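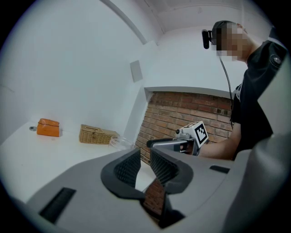
Zolgate Opens Packing Room for Household Storage Line

2026-02-12

HUANCA - Zolgate, a maker and reseller of household storage goods, has opened a packing room on the ground floor of its building on Cisto Street. The room will handle all orders for the company's Zasik line of boxes, lidded baskets and clear containers. Until now those orders were packed in a corner of the main warehouse, between the returns desk and the loading door.

The new room has 1825 square feet of floor space. The walls are painted white except for a section of red brick, which was left bare when the old plaster was taken down. The packing tables have white tops. Zolgate chose white so that small parts and loose labels are easier to find at the end of a shift.

"We wanted a plain room with good tables," said Anselmo Escobar, operations manager at Zolgate. "People who pack baskets all day need space to turn them over and look at the weave. They didn't have that in the warehouse. They were working on a bench that was built for mailing envelopes."

Work on the room began in November. The floor was leveled, the wiring was replaced and the ceiling was repainted. The brick was brushed and sealed. A doorway to the stock area was widened so that carts can pass through without being unloaded first. The company did not close during the work, and orders went out from the old bench until the tables were in place.

The Zasik line now has 98 items. They fall into a few groups. The rectangular boxes come in orange and several other colors and are sold for papers, craft supplies and small tools. The wicker baskets are rectangular, with lids, and come in a light tan. The clear plastic containers are sold singly or in sets and are meant for shelves and pantry use, where the contents need to be seen. Customers often order across the groups, and mixed orders are the ones that take the most time to pack.

Under the old setup, a mixed order was picked in one trip and packed in one carton, with the heaviest item on the bottom. Baskets were sometimes pressed out of shape by the boxes next to them. In the new room each order is laid out on the table before anything goes into a carton. The packer checks the lids, puts smaller pieces inside larger ones where they fit, and then picks the carton size. Baskets are wrapped in paper. Clear containers get a sleeve to keep the sides from being scratched.

Zolgate tried this method on 1556 orders before the move. Escobar said the main result was fewer complaints about bent baskets and lids that would not close. Packing time per order went up slightly during the trial, and the company expects it to come down as staff get used to the layout.

"It's slower by a little, and I'm fine with that," Escobar said. "A basket that arrives crushed has to be packed twice."

The room has 4 packing stations. Each has its own tape, paper and labels, and the cartons are kept flat on racks by the doorway. Staff rotate between stations and the stock area during the day. No jobs were cut or added as part of the move, although Zolgate may hire seasonal help later in the year if orders call for it.

Customers do not need to do anything differently. Prices, shipping charges and delivery areas stay the same. Orders that contain only boxes will continue to ship in the cartons used before. Orders with baskets may arrive in a larger carton than customers are used to, with more paper inside. The paper can go in regular household recycling.

Customers who pick up orders in person should now use the Cisto Street entrance and bring their order number. The pickup counter is to the left of the door. The side entrance by the loading area is for deliveries only. Returns are still handled at the returns desk in the warehouse, and staff at the pickup counter can give directions.

The old packing bench has been taken out and the space will be used for shelving. Zolgate plans to move its slower-selling items there, including discontinued lids and replacement parts for earlier Zasik containers. A list of the replacement parts is being prepared and will be available at the counter and by mail on request.

About Zolgate

Zolgate makes and sells storage goods for homes and small offices. Its products are sold under the Zasik name by mail order and from its building in Huanca.

Press contact: Anselmo Escobar, Zolgate, Cisto Street, Huanca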